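Lambrechts Fund, progress report, second period
Project: Cevevo, two-arm manipulation learned in simulation
Prepared by Riet Martens and Gijs Postma, Kiltorville
12/12/2018

Work in this period went into the tabletop tasks agreed with Veerle Koster in April. The simulator now runs without the crashes we reported last time, and all 8 planned tasks have been scripted. Training is finished for four of them.

The main change in method is how we set up each trial. Object positions used to come from a fixed list. They are now drawn at random within a zone on the tabletop, and the same policy has to cope with all of them.
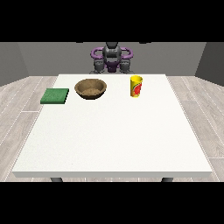
Figure 2. Simulated workspace with sponge, bowl and cup, robot at the far side of the table.

With random placement, the policy completed 86 percent of test trials on the cup task. The sponge task is weaker. Most failures there are grasps that close too high and miss the slab, and Dalva Amaral is testing a lower approach path. We have not yet tried either task with the lighting varied.

Spending is within budget. The second workstation arrived late from Prusisville, which put the bowl tasks two weeks behind schedule.

Next period: finish training on the remaining four tasks, repeat the cup trials with new object textures, and send the task scripts to Jasper Verbruggen for review. We request no change to the end date.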